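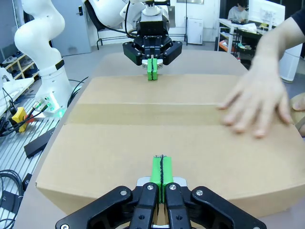

유통물류 입문 11주차 강의 노트: 반품은 왜 비싼가
12월 10일 화요일

지난주에 부피중량까지 하고 끊었죠. 과제 낸 걸 보니까 절반쯤은 계산은 맞았는데 단위를 헷갈렸더라고요. 그래서 복습 조금 하고 반품으로 넘어갈게요.

1. 부피중량 복습

가로, 세로, 높이를 센티미터로 곱하고 운송사가 정한 계수로 나눕니다. 우리 수업에서는 5,000을 쓰기로 했어요(실무에서는 운송사마다, 계약마다 다르니까 꼭 계약서를 보세요!). 50 × 40 × 30이면 60,000이고, 5,000으로 나누면 12kg이에요. 안에 4kg짜리 물건이 들어 있어도 운임은 12kg으로 나옵니다. 실중량하고 부피중량 중에 큰 쪽을 쓰니까요.

같은 물건을 45 × 30 × 20 박스에 넣으면 27,000 나누기 5,000, 그러니까 5.4kg. 박스 하나 바꿨을 뿐인데 청구 중량이 절반 밑으로 떨어지죠. 저는 학생 때 이걸 처음 계산해 보고 좀 억울했어요. 그동안 이사할 때마다 제일 큰 박스만 골라 썼거든요.

2. 반품이 들어오면 생기는 일

보낼 때는 창고에서 한꺼번에 나가요. 트럭 한 대에 꽉꽉 채워서요. 그런데 반품은 집집마다 하나씩, 제각각인 날짜에, 제각각인 포장으로 돌아옵니다. 규모의 경제가 거꾸로 가는 거예요. 교과서에서는 역물류라고 부르는데 저는 그냥 '돌아오는 길'이라고 할게요.

돌아오는 길의 비용은 이렇게 나눠서 생각합시다.

회수 운임: 집 앞에서 창고까지. 고객이 내든 회사가 내든 누군가는 냅니다.
검수: 사람이 열어 보고, 구성품을 맞춰 보고, 등급을 매기는 시간.
재포장: 새 박스, 완충재, 라벨.
가치 하락: 돌아오는 사이에 시즌이 끝나 버린 외투를 생각해 보세요.
재고 공백: 팔 수 있는 물건인데 검수 대기 중이라 장부에 안 잡히는 기간.

시험 답안에 운임만 쓰고 끝내는 분들이 해마다 있어요. 제일 무서운 건 맨 아래 두 개인데 말이죠. 영수증이 안 나오는 비용이라 눈에 잘 안 띕니다.

3. 사례: Fothergill의 12월

Fothergill은 주방용품하고 작은 가구를 파는 온라인 업체예요. 수업 자료실에 올려 둔 표를 같이 펴 주세요. 12월 한 달 반품이 2,925건이고, 그중 1,941건은 뜯어 보니 그대로 다시 팔 수 있는 상태였습니다. 비율로 66.4%쯤 되네요.

재미있는 건 사유예요. 776건이 '생각보다 커서'였습니다. 불량도 아니고 파손도 아니고, 그냥 커서! 상품 페이지에 치수가 없었냐 하면 그건 아니에요. 있었는데 스크롤을 한참 내려야 나왔고, 사진에는 크기를 비교할 만한 물건이 없었어요. 이걸 짚어 낸 사람이 반품 창고를 맡았던 Nigel Holroyd인데, 이분이 쓴 메모를 보면 말투가 꽤 까칠합니다. "포장팀을 탓하지 말고 상품 페이지부터 읽어 볼 것." 저는 이 문장이 좋아서 연구실 벽에 붙여 놨어요.

그러니까 물류 비용을 줄이는 자리가 꼭 창고 안에 있으란 법은 없어요. 사진 한 장, 치수표 위치 하나가 운임표보다 세게 작용할 때도 있고요.

4. 등급은 누가 매기나

검수 등급은 보통 A(그대로 재판매), B(할인 판매), C(부품 또는 폐기)로 나눕니다. 문제는 A하고 B 사이예요. 박스 모서리가 살짝 눌렸으면 A일까요 B일까요? 비닐을 뜯었다가 다시 넣은 냄비는요?

Urs Bachmann이 Grusmont 창고에서 해 본 방법을 소개할게요. 같은 반품 400건을 검수자 두 명한테 따로따로 보게 하고, 등급이 갈린 것만 모아서 점심시간에 다 같이 얘기를 했대요. 처음엔 엄청 싸웠답니다(그랬을 것 같아요). 그러다가 애매한 사례를 사진으로 모은 기준집이 생겼고, 신입 교육을 그걸로 하게 됐습니다. 우리도 다음 시간에 조별로 비슷한 걸 해 볼 거예요.

여기서 질문이 하나 나왔었죠. 기준을 아주 촘촘하게 만들면 되지 않느냐고요. 좋은 질문이에요! 그런데 기준이 촘촘해지면 한 건 보는 시간이 길어지고, 그만큼 대기 재고가 쌓입니다. 싼 물건은 대충 보고 빨리 내보내는 편이 이득일 수도 있어요. 비싼 물건은 얘기가 다르고요. 그래서 단가별로 검수 깊이를 다르게 두는 회사가 많습니다.

5. 무료 반품 얘기 조금

무료 반품을 하면 반품이 늘어요. 그런데 구매도 늘죠. 둘 중에 어느 쪽이 더 크냐는 품목마다 달라서 한마디로 못 합니다. 옷은 사이즈 두 개를 시켜 놓고 하나를 돌려보내는 습관이 있고, 책장 같은 건 다시 포장하기가 귀찮아서라도 그냥 쓰는 사람이 많아요. 제 집에도 색깔이 마음에 안 드는데 3년째 쓰는 선반이 있습니다.

절충안으로는 매장 반납만 무료로 하기, 첫 한 번만 무료로 하기, 적립금으로 받으면 수수료 면제하기 같은 것들이 있어요. 각각 어떤 고객이 좋아하고 어떤 고객이 떠날지 생각해 오세요.

다음 주까지 할 것

읽기: 자료실의 Trurnov 사례 전체, Zirkgate 사례는 앞의 두 절만.
계산: 집에 있는 택배 박스 하나를 골라서 부피중량을 구하고, 내용물 무게하고 비교해 보기. 줄자가 없으면 A4 용지 긴 변이 29.7cm니까 그걸로 재도 됩니다.
쓰기: 최근에 반품했거나 하려다가 만 경험 하나를 한 쪽으로. 이유를 솔직하게 써 주세요, 점수랑 상관없어요.

조 편성은 그대로 가고, 3조는 발표 순서를 4조랑 바꿨으니까 확인하세요.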